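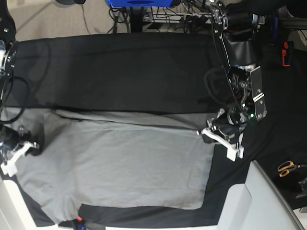
Last changed: 22/06/2026

Orkell T-shirt folding set: README

Contents
What is in the set
The work table
The garments
How a fold is done
The floor
File layout
Labels
Known faults
Use and contact

What is in the set

Orkell is a set of 198 recordings of T-shirts being laid flat and folded on a table. We set out to make 200. Two were dropped because the label files were saved over and could not be put back together. The numbering was left alone, so the file names still run up to 200 with gaps at 061 and 144.

Each recording covers one shirt and one attempt at a fold. Attempts that went wrong are kept. If you only want the good ones, filter on the result column in the index.

The work table

The table is covered with a large black fabric cover. It is spread over the top and is not pinned or taped, so it moves a little over a long session. Between attempts it is pulled straight by hand. Small shifts in the cover are normal and have not been corrected for.

A plain dark cover was chosen after a trial in February with a patterned one, which made the hems hard to pick out when labelling. The grey shirts stand out well against black. A navy shirt does not, and the edge labels for navy should be treated with care.

The garments

All shirts are short-sleeved, adult sizes, and were washed before use. None were ironed. Creases are part of the set and we did not try to get rid of them. The colours are light grey, white, navy and a washed-out green. Light grey is by far the most common.

Shirts are listed in garments.csv with a short code, the colour, the size on the label and a note on the cloth. "Soft" in the notes column means the shirt had been worn and washed many times. "Stiff" means new or nearly new. Soft shirts bunch up more when held down at one side and tend to finish with a less even bottom edge.

How a fold is done

The shirt starts flat, with its long edges running across the table. The side nearest the front is smoothed first. One corner is then taken up and brought over, the fold is pressed down along its length, and the same is done from the other side. The last fold is hem to collar. The order is the same throughout, apart from the first batch, where Silviu Grecu began with the hem. Those are marked "hem first" in the index.

A fold counts as good if the hem lies straight and no sleeve sticks out. Slight wrinkles are allowed. Josée Dufour and Brock Gauthier judged the results separately and talked through the ones they disagreed on.

The floor

The floor is beige textured carpet. Boxes and leads that are needed during a session sit on it.
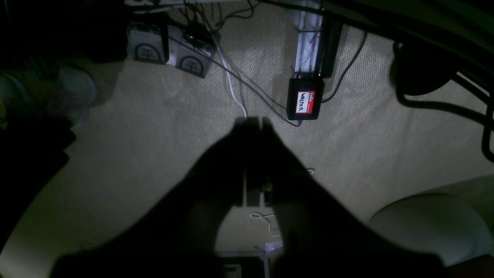

Shirts that fall are shaken out and started again as a new attempt, and the fallen one is marked "dropped". Carpet fluff shows up on navy shirts after a fall. It was brushed off when someone spotted it, but some got through.

File layout

index.csv: one row per attempt, with garment code, result and notes
garments.csv: one row per shirt
attempts/: one folder per attempt, numbered
labels/: one file per attempt, same numbers
changes.txt: list of changes

Labels

Labels mark the hem, the collar, both sleeves and each fold line. Where part of the shirt is covered, the hidden edge is left out and not guessed. Sille Nørgaard did most of the labelling using Jallix, and the files are in its export format. Shirley Fraser checked them.

Known faults

Left and right sleeve are swapped in some of the green shirt labels. A fix is under way.
The size is missing for shirts with the neck label cut out.
Notes in the first batch are short and use "OK" where later ones say "good".

Use and contact

The set is free to use for study and teaching. Please ask before using it in anything you sell. Send corrections to Sille Nørgaard at Etico, giving the attempt number and the label you think is wrong.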